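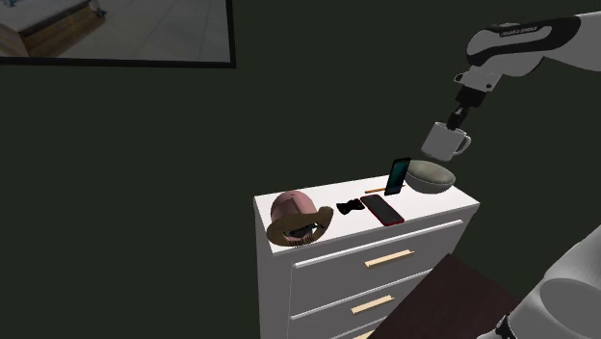
We use cookies to remember your settings and to understand how this site is used. Accept all | Manage preferences

Gulgate Neighborhood Homes
Progress report to the Panasiuk Foundation
Thursday, October 15, 2020

Dear Orla,

Thank you for your patience while we pulled this together. You asked in your last note for a plain account of where the money has gone and how the east side of Gulgate is coming along, and I have tried to give you that, although you know me well enough by now to expect a few detours on the way.

The big news first. The Grundura building has its certificate of occupancy, and 66 apartments are now open to tenants. When you walked the site with us in July there were still pallets in the lobby and no railings on the back stairs, so I think you will be pleased (and maybe a little surprised!) the next time you come by. The first families moved in toward the end of the summer, and we staggered the move-ins over several weeks so that people could keep their distance in the hallways and have the elevator to themselves. It made for a slow start and a lot of phone calls, but everyone was very good about it.

Rents are set where we promised you they would be. A two-bedroom is well under what the new buildings along the highway are asking, and the agreement we signed keeps it that way for the whole of the term. I know your board was worried that the new bus station would pull prices up faster than we could get doors open, and I won't pretend that hasn't happened on the streets closest to it. Two of the corner lots we had hoped to buy went to a private buyer before we could put an offer together. We were sorry to lose them, the one by the old dairy in particular, and we have gone back to the map to see what else is within walking distance of the station.

The waiting list is longer than any of us would like. As of this week it stands at 2,005 households. Some of those are people who put their names down years ago and have since found a place elsewhere, so Finbarr Ó Briain and his team in the front office are calling through the list from the top. They have reached 1,776 households so far, which is a heroic amount of telephoning, and the notes they are keeping on family size and where people work are going to be a real help when we settle the mix of apartments for the second building.

On that second building, the Buvent parcel, I have mixed news. The land is ours and the survey is finished. The zoning hearing was put off in the spring when the town offices closed, then put off again, and we finally got in front of the board by video last month. They liked the setback from the creek and the shared courtyard. They did not like the parking plan, and they have asked us to come back with fewer spaces on the street side and more behind. Our architect thinks she can do this without losing any apartments, though the bike shed will have to move and I expect we will hear from the neighbors about that.

Storefronts have been the hardest part. There are 4 on the ground floor at Grundura. One is leased to a pharmacy, which is open and busy, and a second is promised to a child care center that is waiting on its state license. The other two are empty. We had a bakery lined up and they withdrew in June, quite understandably, and I would sooner leave the space dark through the winter than fill it with something the tenants won't use. If your board has views on short leases, I would be glad to hear them.

As for the budget, we are a little over on site work and a little under on everything else. The overrun is nearly all drainage. The old culvert under the lane was in worse shape than the drawings showed, and once it was open we had to replace the full run. We covered this from contingency and have not needed to touch the part of your grant set aside for the playground, which will go in after the ground thaws. The full spreadsheet is coming to you separately, with the invoices behind it.

Between now and the next report we plan to finish the calls to the waiting list, take the revised parking plan back to the zoning board, and get the sidewalk joined up between Grundura and the station. That last piece belongs to the town, strictly speaking, but we have offered to share the cost of the curb ramps if they will do it before the snow. I am still waiting for an answer and will let you know as soon as I have one.

Please pass our thanks along to everyone at the foundation. Do come and see the courtyard before the leaves are all down, and bring a coat, as the wind comes straight up off the creek.

With warm regards,
The Gulgate office

Get our neighborhood news by email. Enter your address to subscribe. You can unsubscribe at any time.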